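Kestitz Wall-Mounted Bottle Filling Station, Series 2

Indoor drinking water station for schools, offices and public buildings

Product overview

The Kestitz Series 2 is a wall-mounted bottle filling station intended for corridors, gymnasium lobbies, break areas and other locations where drinking water is required throughout the day. It may be installed as a single unit or paired with an existing Kestitz fountain of the same width. The station is supplied fully assembled, with mounting bracket, template and supply hose.

Water is dispensed through a recessed nozzle above a sloped drain tray. A front push bar controls the flow and closes when released. The unit does not chill the water and requires no electrical connection, which allows it to be placed in buildings where wall outlets are limited.

Available finishes

Brushed stainless steel (standard)
Powder-coated white
Powder-coated dark blue

Custom colors are offered on orders placed through the Bukstead sales office. Please allow additional time for delivery.

Filter

Each station is shipped with one Batska cartridge, rated for 2,000 gallons. The cartridge sits behind the lower access panel and is changed by a quarter turn; the shutoff valve must be closed first. Replacement cartridges are sold singly and in cartons. Cartridges from the earlier Series 1 station do not fit. 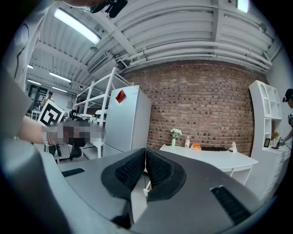

Buildings with heavy sediment in the supply line should be fitted with a separate strainer ahead of the station. Sediment shortens the life of the cartridge and is not covered under the warranty. Customers who are unsure of their water quality may request a test kit from the service department before ordering.

Installation

The wall must be able to support 200 pounds at the bracket. Installation should be carried out by a licensed plumber in accordance with local code. Mounting height is to be determined by the installer, with attention to accessibility requirements. The drain connection is located at the rear of the cabinet and can be turned to either side.

Care and cleaning

Wipe the cabinet with a soft cloth and mild soap. Do not use bleach or abrasive pads on any finish. The drain tray lifts out for washing and should be seated firmly before the station is returned to use. After a long closure, run the water for around 2 minutes before filling any bottle.

Warranty and ordering

The cabinet and valve are covered for 2 years from the date of purchase. Cartridges are excluded. Orders and requests for drawings should be directed to Funmilayo Yusuf, Institutional Sales. Questions concerning parts or service should be directed to Junpei Wada, Technical Support.

Product information revised 7 May 2020. Specifications are subject to change without notice.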